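Re: [readers] Tridley, book 4?
1 min read

Okay, I finished it last night and I have opinions! 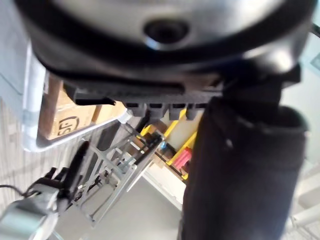

Someone wrote back in June:

> Is Tridley worth starting if I bounced off Tarnunden?
> I got to chapter 7 and there still hadn't been
> a single ship in it.

Yes, start it! Tarnunden is all treaties and grain prices (I liked that, but I know I'm odd). Tridley opens with the moon colony already losing air and Captain Yoon locked out of her own bridge, and it hardly slows down until chapter 13. The Jindon stuff drags a bit, I'll admit - 2000 settlers and they all seem to talk the same way.

You can skip the first three books if you have to, though you'll miss why Yoon won't speak to her brother. My copy is free if anyone wants it, just cover the postage.

Still no word on book 5, by the way.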